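From: Mulugeta Kahsay
To: packing-ops list
Date: September 6, 2026
Subject: Re: Rurkuston trial, hand portioning

Pringle site wrote:
> We understand the Rurkuston cell takes over the closing and labeling
> of cups in April. Does hand scooping go as well? The people on our
> benches would like a straight answer, and so would I.

Scooping stays manual. The cell closes, labels and stacks. It has no infeed for wrapped candy, and the Otcombe tests of a vibrating feeder were stopped after 31 jams in one run of 1,000 cups. Twisted wrapper ends catch on each other and bridge across the chute. A person with a scoop and a clear cup clears that kind of tangle without noticing it.

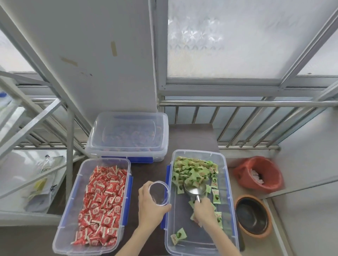

What changes is the pace. At present the packer fills a cup, closes it, sticks the label and sets it aside, so the scooping hand gets a break every cycle. With the cell running, the cup goes straight onto the belt and the next one is picked up. Brerolside logged 1,365 cups per packer per shift before the change and about 3,000 after. The wrist load went up with it, and two people there asked to be moved by the second week. 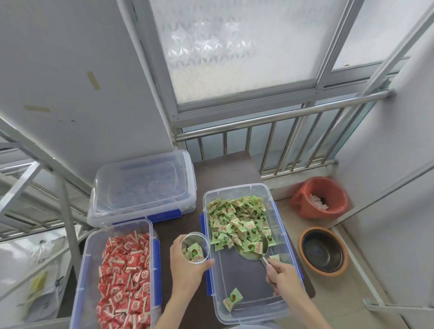
My proposal is to cap the belt speed below what the cell can do and rotate packers between scooping and cell tending every hour. Tending means loading lids, changing label rolls and clearing faults. It needs a half-day of training, and everyone on the bench should get it, including part-timers. Brerolside trained only the shift leads - the packers then had to stand and wait at each fault.

Storage boxes with latches can stay as they are. Keep one flavor to a box and leave the lid on any box not in use.

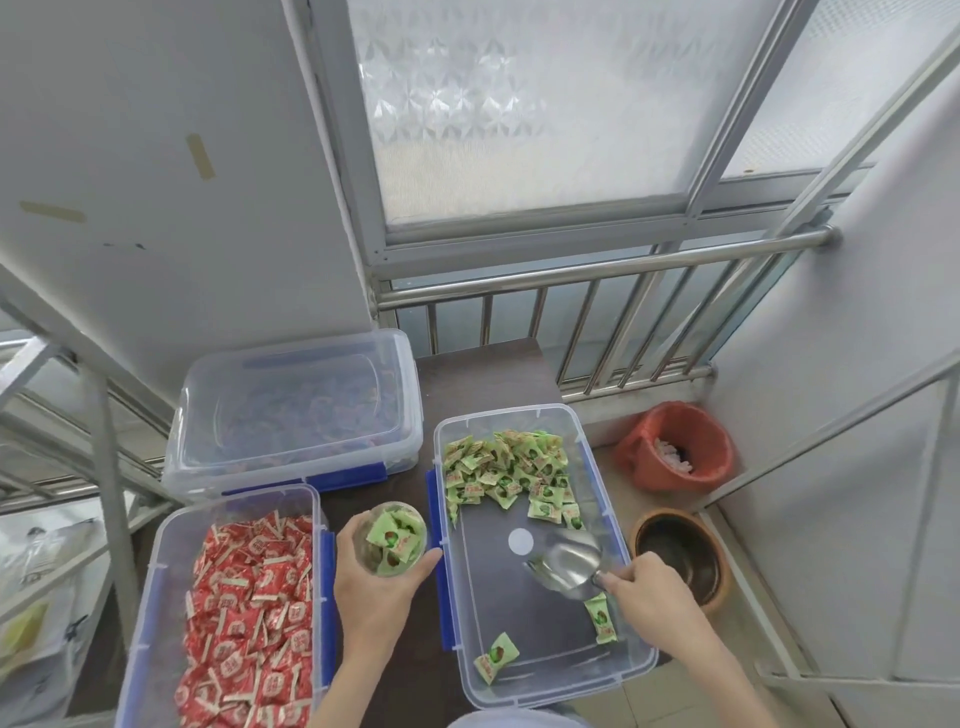 Still open on my side:

Fill check. The cell weighs each cup and rejects light ones. I want the rejects returned to the bench without a packer ID attached. The vendor's default is to log the ID, and it can be turned off in setup.

Pay grade for tending. Not settled. Please send me your current job descriptions so I can compare the sites.

Mulugeta Kahsay
Process engineering, Otcombe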